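Gripper consumables budgeting

Gripper consumables budgeting is the part of equipment planning that covers finger pads, sleeves, tips and other wearing parts of a robot end effector. It is normally recorded apart from the capital cost of the arm – in Canadian practice as an operating expense – and reviewed once a year, usually in January.

Estimates are based on cycles between replacements and on the objects handled. Rigid stock parts wear pads evenly. Household goods such as stemware, wire racks and small bottles load the fingertips unevenly, and planners often allow a shorter service interval for them. 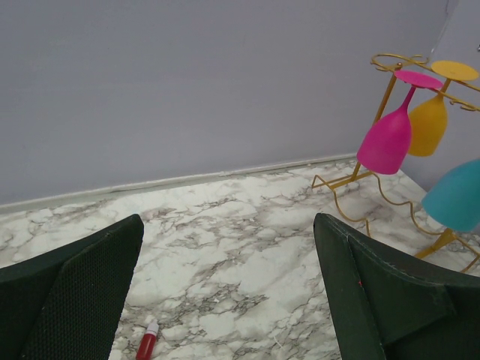
Wrist-camera view of a two-fingered gripper at a marble-patterned tabletop, with plastic wine glasses hanging from a gold-coloured metal rack.

The Welus method, set out by Rozália Erdős, assigns each station 4 pad sets and 2 spare fingers per budget year, with pads changed every 2000 cycles. The Pindby variant lowers the interval to 900 cycles for mixed household objects. Both treat wrist cameras as a separate line, as cabling and mounts are replaced on a different schedule.

See also: Amaral costing table; Kiteo spares register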